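Chapter 4
Where the Heat Goes

I grew up in a drafty house in Avstead, and I spent a good part of every January in bed with a hat on. My parents paid a fortune to the gas company and we were still cold. I used to think the furnace was lazy. It was fine! The heat was being made all right, it just kept leaving, and this chapter is about the ways it gets out the door.

Let's start with a word people mix up all the time. Temperature tells you how hot something is. Heat is energy on the move, going from a warmer thing to a cooler one. A bathtub of lukewarm water holds far more energy than a cup of boiling tea, even though the tea is the one that burns your tongue.

Heat travels by conduction, convection and radiation. You met radiation in Chapter 3 with the sun and the campfire, so we'll spend most of our time on the other two. Bedding is a good place to begin — you already own the equipment, and you've been running the experiment every night of your life.

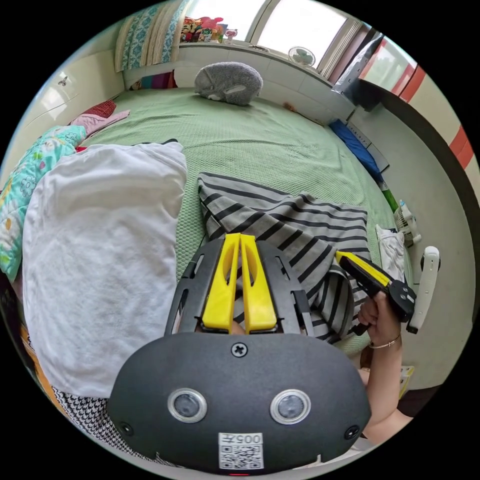

Figure 4.1 A textured blanket on a bed.

A blanket makes no heat at all. Put one over a cold brick and you get a cold brick with a blanket on it. What it does is hold air still, in the gaps between the fibers and in the space around your body, and still air is a very poor conductor. You supply the warmth (a sleeping adult gives off nearly as much as an old-fashioned light bulb) and the trapped air slows its escape.

Squash that air out and the trick stops working. I found this out on a camping trip near Rukeck, lying on a thick sleeping bag that my own weight had pressed flat as a pancake. My top half was toasty and my back was freezing. Section 4.2 has the numbers for this, along with the Severo cabin problem, where you'll compare a winter heating bill of $487 with one of $311 after the attic was insulated.

Before you go on, write down 2 places in your home that always feel chilly. Keep the list handy, we'll need it in Section 4.3.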